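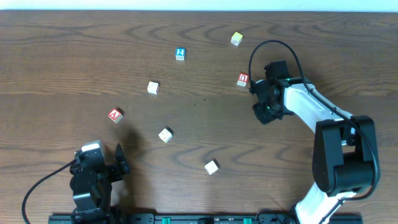
Small wooden blocks on a tabletop

Handyman quote for sticking doors, is this normal?

Bastian Nolte
Got 6 interior doors that stick every June when it gets humid. Guy from Delline quoted 2,000 to plane and rehang all of them, paint touch up included. Seems like alot?? House is in Zornimley, built in the 50s. Anyone paid less. Don't want to do it myself, no tools, bad back.

Hye-jin Han
High. I paid 100 a door last summer, no paint. Ask for it itemized, labor and paint on seperate lines. Also have him tighten the top hinge screws first, swap one for a 3 inch screw into the stud. Fixed two of mine, no planing. And seal the bare edge after or they swell again.

Marcelle Fleury
depends on the doors. solid ones take longer. get another quote

Ludivine Baudry
Check he's insured before anything. If all of them stick at once I'd look at the humidity, run a dehumidifier for a couple weeks and see. Planed mine too early, now there's a gap all winter.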